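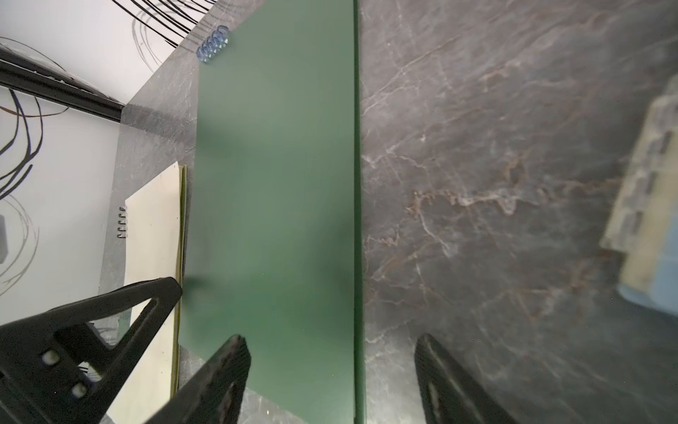

Thursday, 4 p.m.

The transfer of stationery from the Iddale reading room continued today under the supervision of Ms. Mercy Khaemba. All notebooks were brought to the stone counter for sorting before being assigned to the new shelves. Spiral-bound items are to be kept apart from sewn ones, as agreed with Mr. Biwott in October.

The green covers were dealt with first. These are reserved for the visitors' log and will remain at the front desk. The cream notebooks go to the study rooms, one to each table, and are to be replaced when full. Any item with a bent coil is to be set aside for Mr. Ninh, who will decide whether it can be used for drafts.

A request was received from the Woltard office for 10 notebooks of the smaller size. It was not approved. The office was informed that its last order has not been collected and is still in the hall cupboard.

Ms. Swai asked that labels be placed on the inside of the front cover. The adhesive on the current labels marks the outer surface, and two visitors have remarked on it. The change takes effect with the next delivery.

Mr. Yook joined at the end of the afternoon and reviewed the list. He noted that shelf 16 is too shallow for the larger covers when they stand upright. They will be laid flat until a deeper shelf is found.

The counter is to be cleared before the room opens tomorrow. The key was returned to the front desk at 5:10.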